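Workshop > Notebooks > Arm bench > Gripper comparison, sim side

April 2022

Back on the gripper comparison after leaving it alone since January. Quick recap for anyone reading over my shoulder: we've got two candidates for the drawer job, the Castelo (slim, long fingers) and the Cordeiro (chunkier, opens wider, and I have a soft spot for it). Before either gets bolted to anything real I want both through the same simulated task on the Tikmont bench setup. Pick up the little red block, put it in the cabinet drawer, push the drawer shut. Sounds like nothing. Took me most of the morning to get the first clean start.

The Castelo went first. I loaded it, set the arm to its usual start pose with the fingers pointing straight down, and left the drawer partly open so the first batch doesn't have to deal with pulling it as well. Opening comes later, with a separate score. I've kept the awful diamond floor from the old scene too – I did think about swapping it for plain grey, but then the camera results wouldn't compare with the January ones and I'd be kicking myself.

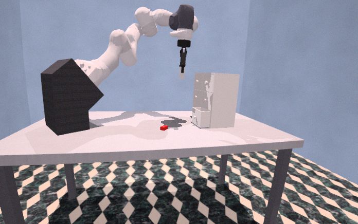 Castelo, first batch

70 attempts, block position shuffled a bit each time. 55 ended with the block in the drawer, which I'm pretty chuffed with! Most of the misses were the same thing: fingers come down a touch early, one of them lands on top of the block and it skids off. A few were the tray being so shallow that the block bounced out again (need to look at the contact settings, it's far too springy).

The shadows are worth a note. The arm throws quite a dark one across the table near the block and the colour detector doesn't like it when the two overlap. I softened the light for the last few runs and it seemed happier, but that's a handful of runs so I'm not claiming anything yet.

Controller

Still on the Ikska controller with default gains. The wrist wobbles slightly when it stops above the block, so I put in a wait of some 230 ms before it descends. Bit of a bodge, but the wobble's gone by then. Same wait for the Cordeiro or it isn't a fair fight.

To do

- Cordeiro through the same start positions, same seed
- raise the approach height by 2 cm and rerun only the Castelo misses
- fix the bouncy drawer before anybody quotes my numbers
- save the soft light version as its own scene file, I overwrote it once already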